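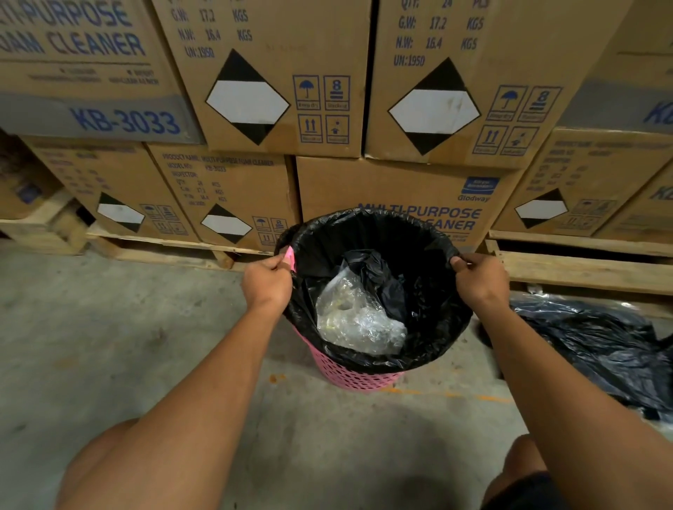 3.2 Lining the baskets

I came into this part of the study thinking a bin liner was a bin liner, and boy, was I wrong! At Brimow the small plastic baskets get a black bag with its edge folded outward over the whole rim, and I logged 142 liner changes across 11 shifts (my knees still remember the concrete). What I wanted to know was how often a folded edge slips back inside. Figure 5 is from the storage area, next to the cartons of foam cleaner, with the bag held by its edge over the basket.

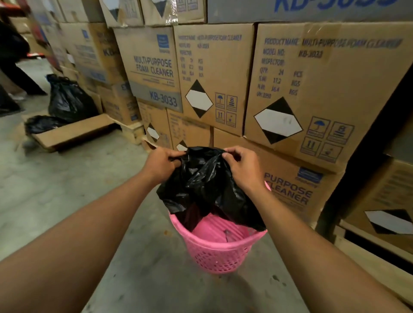 Figure 5. Bag and basket, storage area.

Melahat Akbulut told me I was worrying about the wrong end, and that a bag with air trapped under it will creep up whatever you do with the rim. So I went back to my notes and recoded 8 of the changes I'd marked as slips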